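Notre bras apprend à tenir une balle

26 décembre 2019

Les enfants dorment encore, il reste de la bûche au frigo et j'ai enfin un moment pour vous parler du club. Je sais, je l'avais promis en juillet, au retour du camp, et puis la rentrée est passée par là, avec les inscriptions, la clé du local qu'on a cherchée partout et tout le reste. Mais je n'ai pas oublié !

Pour ceux qui arrivent seulement maintenant : j'anime le club de robotique de Hollenstein avec Burgi Plattner, et cette année nous préparons une équipe pour la coupe Drendora. Le principe de l'épreuve est tout bête à raconter. Un bras doit prendre un objet sur une table, le soulever et aller le poser sur un support. Aurelia et Leopold ont choisi de tout faire d'abord en simulation, et j'avoue que j'étais sceptique - j'aime bien quand ça sent la soudure. Ils m'ont convaincue un soir de novembre, en me montrant qu'ils pouvaient rater vingt prises d'affilée sans jamais rien casser, ce dont notre ancien bras ne pouvait pas se vanter.

Le projet s'appelle Flilisari. Ne me demandez pas d'où vient le nom, j'ai eu droit à deux explications différentes et elles étaient aussi longues l'une que l'autre. Annapurna Pai s'occupe du décor et des objets, Annag Niven écrit la partie qui commande la pince, et les deux autres règlent les contacts, le frottement, toutes ces choses qui font qu'une balle reste en place ou file sous le meuble (même virtuel, le meuble). Leur dernier carnet compte 84 essais, notés à la main, avec des ratures et une tache de chocolat chaud.
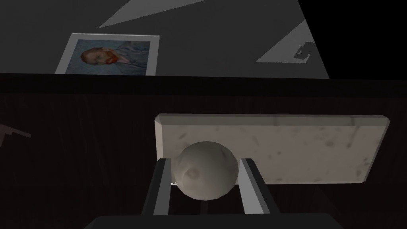 La balle entre les doigts de la pince, ici et dans la vue suivante.
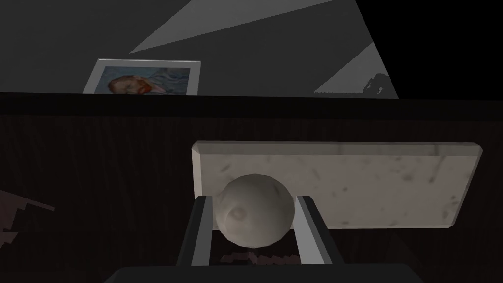

Le frottement, donc, a été la grande affaire de décembre. Leopold voulait des doigts très adhérents, Annag préférait serrer plus fort, et la discussion a débordé sur le goûter. Une sphère ne touche deux doigts plats que sur bien peu de surface, et la nôtre est en plus modelée assez grossièrement, on devine les facettes dans la lumière, si bien que le moindre changement d'orientation compte. Annapurna propose de la refaire plus lisse à la rentrée. Moi je la garderais volontiers comme ça, je me suis attachée à sa petite fossette sur le côté, et aussi au portrait façon Van Gogh dans le fond, qui donne à notre table sombre un air de salon. Burgi trouve qu'il faudrait surtout avancer sur la dépose, et elle a sans doute raison.

Nous reprenons en janvier, même local, même heure. Si quelqu'un a une multiprise à donner, nous sommes preneurs, et il reste de la place pour 2 débutants dans le petit groupe. Écrivez-moi ou passez nous voir, Burgi fait du thé.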